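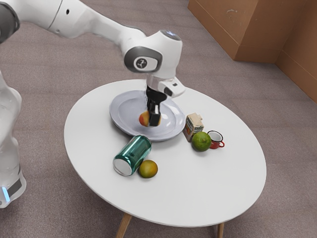
Melur Tuhumury

A museum label is read in a few seconds, often by someone standing, tired, with a child pulling at one hand. Within that time it must name the object, place it in a tradition and offer a reason to look again. Labels for Asian religious and literary art carry an added burden. The story behind a carved figure may fill several volumes, and the visitor may know none of it.

The usual answer has been to cut. A netsuke of a sage riding a carp becomes "Figure on a fish, ivory, 19th century." The description is accurate, and it leaves the visitor with little. Kinko, the sage in question, was said to have gone to live in the water and to have come back to his students on the back of a giant carp. A carver working for a buyer in Edo could rely on that tale being known. A museum cannot, and it should therefore tell the tale.

The Lokura collection, which holds 66 small carvings on legendary subjects, rewrote its labels two years ago on this principle. Each now gives the story first and the material and technique last. The average length rose by very little. What went out was the vocabulary of the sale room – "fine," "important," "well patinated" – which had told visitors more about the market than about the carp. 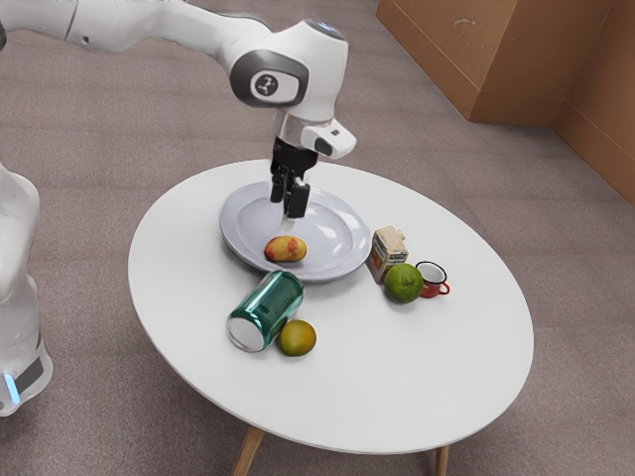 Objections were raised at the time, and they deserve an answer. Some colleagues held that a story fixes the meaning of an object too firmly, and that a single version of a legend hides the many others. The concern is fair. The remedy is to say where the version comes from, whether a printed book, a play or a temple tradition, and to admit doubt where the subject is disputed. A label can state that a bearded man with a staff may be one of several immortals. Visitors are not troubled by uncertainty when it is plainly put.

Names present a harder question. Many figures traveled from India to China and then to Japan, and they acquired a new name at each stage. The Motaung catalog, with its 1326 entries, gives only the Japanese form. This is consistent, but it conceals the journey. I would ask that every label give the name used by the maker, followed by the older name where one is known.

Museums should also print the relevant characters. They take up little space, and for many visitors they are the quickest way into the subject.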